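Draltero Community Wardrobe
Minutes of the June meeting
Held in the sorting room, 6:30 p.m.

Chair: Evdokia Mavromatis
Present: nine members, as signed in the attendance book
Apologies: two received

1. Minutes of the last meeting

The minutes were taken as read. One correction: under item 4, "hangers" should read "hanger rails." Approved with that change.

2. Matters arising

The broken zipper bin has been moved to the back shelf. The sewing group will take from it directly and no longer needs to ask at the desk.

The key for the side door has been copied. Two copies are held at the desk. The old key sticks and should not be used.

The letter to Zundidska about the late pickup was sent. A reply came the following week. They will come in the morning from now on and will call the desk if they are going to be later than 10.

3. Stock and intake

The intake sheet shows 2,043 pieces for the spring period, counting bedding. This is up on the winter. Most of the increase is children's clothing, which came in two large drop-offs at the end of the school term.

Adult dark clothing is still the slowest to sort. Members said that black and navy get mixed under the evening lights and have to be done again the next day. Agreed that dark items will be sorted before 4 p.m. where possible and that anything doubtful goes in the tray marked "check."

There was a short discussion on whether to go on accepting pillows. The chair said the shelter still asks for them. No change for now.

4. Folding and the sorting table

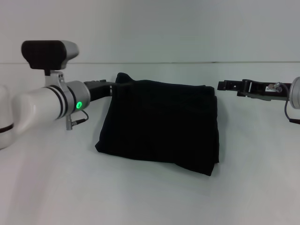

The folding standard was adopted in the winter and has been followed unevenly. Shelves on the east side are tidy and the ones by the door are not. Members agreed that the trouble is mostly with soft, dark pieces. The folded black cloth on the white table shows it well: the stack is close to a rectangle, but the top edge is bunched up at one corner and the lower edge droops. On a shelf, a piece like that pushes its neighbors over. The chair asked that the corners be squared before anything is put on the pile, and that a piece be refolded from the start if the top edge will not lie flat.

It was asked whether there should be one fold for everything. After discussion the following was agreed:

Shirts and tops: sleeves in, then in thirds, neck edge showing.
Pants: in half lengthwise, then in thirds.
Flat cloths, sheets and throws: in half until they fit the shelf depth, folded edge to the front.
Anything with a hood: hood laid flat inside, then as for tops.

The card with these folds will be reprinted in larger type and put up at both ends of the table. The present card is out of date and also has the Dimden phone number on it, which has changed.

The table is to be wiped down at the end of each shift. Lint from dark fabric shows up on it and gets onto the next light item. A lint roller will be kept in the top drawer. Please do not take it home.

One member asked if the table could be raised a few inches, as folding for two hours is hard on the back. The chair will look at leg risers and bring a price to the next meeting.

5. Laundry

Ding has been doing the bedding wash and the arrangement is working. Bags must be tied and carry a tag with the weight. Three bags went out last month with no tag and were sent back unwashed.

Towels will go with the bedding from next month. Kitchen cloths will be kept separate. It was pointed out that the labels on the two laundry bins have been swapped again. New labels will be sewn on this time.

6. Room and building

The room is booked through the end of the year on the present terms. The rent stays the same. The landlord has asked for a list of anything we would like looked at before the fall, and the chair went through what has come in so far.

The door closer slams and needs adjusting. The outlet by the window is loose. The radiator valve on the north wall cannot be turned by hand. The ceiling was brought up by two members, who would like the panels cleaned before winter, when the room is shut up for most of the day and dust comes down on the shelves.
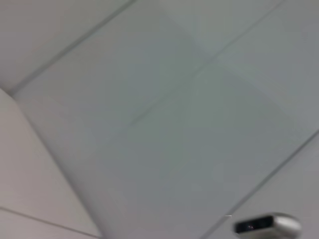

It was agreed that cleaning the panels should go on the list but below the outlet, which is a safety matter. If the landlord will not pay for the cleaning, we will get our own quote. The shelves would need to be covered while the work is done. Old sheets from the rag bag can be used for this, and the work should be set for a week when the desk is closed.

The chair will send the list and report back.

7. Money

The balance was read out and agreed with the bank statement. Spending since the last meeting was on bin liners, tape, tags and the key copies.

A request for almost $800 for new shelving was discussed. Some members felt the shelves by the door would be fine if they were used properly, and that this should be looked at again once the new folding card has been up for a while. Others said the bottom shelf has been sagging for a year. Agreed to replace the bottom shelf only and hold over the rest.

8. Fall giveaway

The giveaway will be held in the main hall as last year. We have 17 tables promised and will need someone at the door from the time it opens. Coats and boots go nearest the entrance. Children's clothing will be laid out by size this time and not by type, following comments from parents.

Setting up will begin the evening before. Boxes should be packed with the folded edge up so that they can be emptied straight onto the tables. Each box is to be marked on the short side as well as the lid.

A sign-up sheet is on the desk. Please write clearly.

9. Other business

The radio in the sorting room belongs to the room and should stay there.

There is a bag of unmatched gloves under the desk. It will be kept until the giveaway and then go to rags.

A member asked for the meeting to start half an hour later. Put to a vote and not carried.

Actions

Reprint folding card, larger type, correct phone number: desk team
Price for leg risers: chair
New labels for laundry bins: sewing group
Repair list to landlord: chair
Bottom shelf: desk team, before the next meeting

The meeting closed at 8:10 p.m. Next meeting in the sorting room at the usual time.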